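Week 6 handout: Color words and why we can't agree on them

Hi all. I promised to type up the part of the lecture I rushed through, so this is most of it, plus the reading at the end. Last year's notes are by Simin Nazari and are still on the shelf in the Stadum room if you want a tidier version!

We started with a simple question. If two people look at the same shirt and one says blue and the other says green, is somebody wrong? My answer is no, most of the time. They see much the same shirt. What differs is where each of them draws the line between one word and the next.

Think of paint. The Borkstead chart I passed around has 659 chips on it, and every chip has a name. I asked you to sort the chips into piles using only everyday words, and almost everyone ended up with fewer than 15 piles (Ragnvald Holmgren managed with nine, and defended every one of them). The middles of the piles matched well. The edges were a mess, and the edges are what I want you to think about.

Some terms for your notes. A basic color word is short, known to pretty much all adult speakers, and free to go with any kind of thing. Red is basic. Blond isn't, as we keep it mostly for hair, wood and beer. A focal color is the chip people pick when you ask for the best example of a word. A boundary is where speakers start to hesitate, or say things like "sort of reddish" – and I love those answers, so write them down exactly as you hear them.

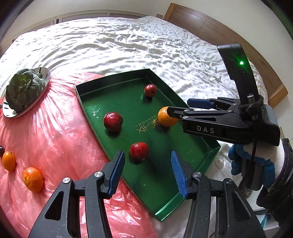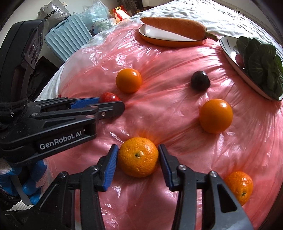
Lots of color words began life as the names of things. English speakers got by for a long time without a separate word for the color between red and yellow, and then the fruit arrived and brought its name along. Before that, people often just stretched red, and that's why we still say redhead and robin redbreast. Fruit is handy for practice too: the oranges on the pink plastic are easy to name, but try the plum and see whether you write purple, or dark purple, or give up and say plum. Violet, lavender and rose went down the same road, from thing to color.

For next time, read Theresia Widmer's chapter on boundaries and bring one color word your family uses that your friends don't. Usha Kurian has the spare chips if you missed the sorting.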